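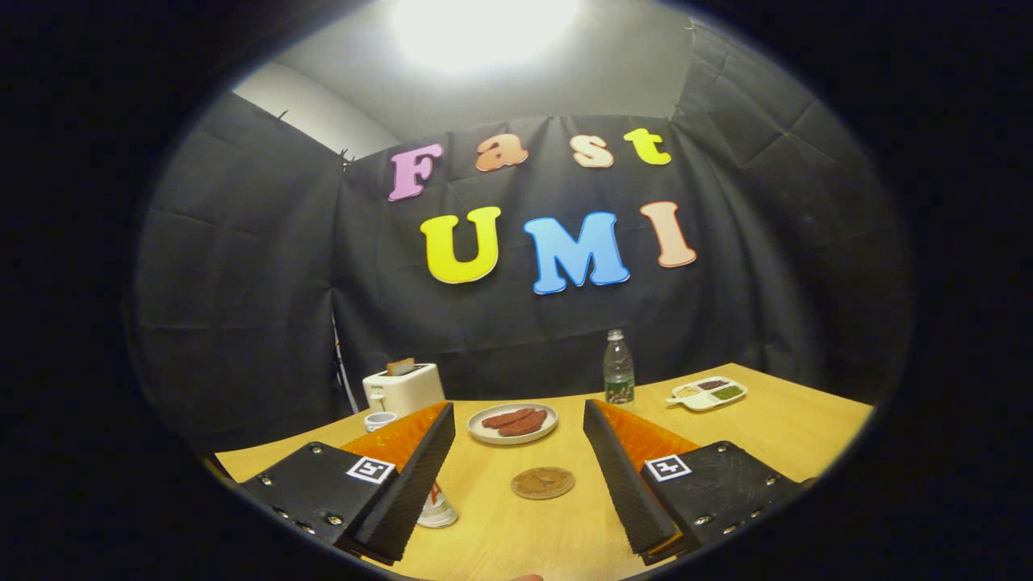 The fault that stopped work at Volent for most of September was first logged as a calibration error. Demonstrations recorded with the firm's hand-held grippers were producing arm motions that closed early, short of the object, and the arm then pushed whatever it had failed to grasp. On a breakfast table like this one, with sausages on a round plate and a water bottle standing close by, a short closure usually costs a spill. On the heavier arms at the Binton site it bent a finger mount.

Estrella Trujillo, who runs the test floor, began with the markers. Each finger mount carries a square black-and-white marker, and software reads the distance between the two to work out how far the gripper is open. If one marker sits slightly off its intended position, every width in the recording is wrong by the same amount.

A batch of replacement mounts had been drilled from an outdated drawing. The screws went in without complaint and the markers looked straight. Of 3,000 recordings checked, 1,281 came from grippers fitted with the new parts.

"The recordings played back perfectly well," Trujillo says. "You had to put a caliper between the fingers to see it."

Paweena Sriwong, the safety engineer, was more concerned with the arm. Its controller, supplied by Grerkell, had a force limit, but the limit applied only while the fingers were closing. Travel after a missed grasp was unchecked. She had the limit extended to all motion near the table and reduced the approach speed by 27 percent.

The affected recordings were withdrawn. Volent now measures each gripper fully open and fully closed before a session, and again whenever a mount is changed. Sriwong has asked for the same check at Binton, where the old mounts are still in use.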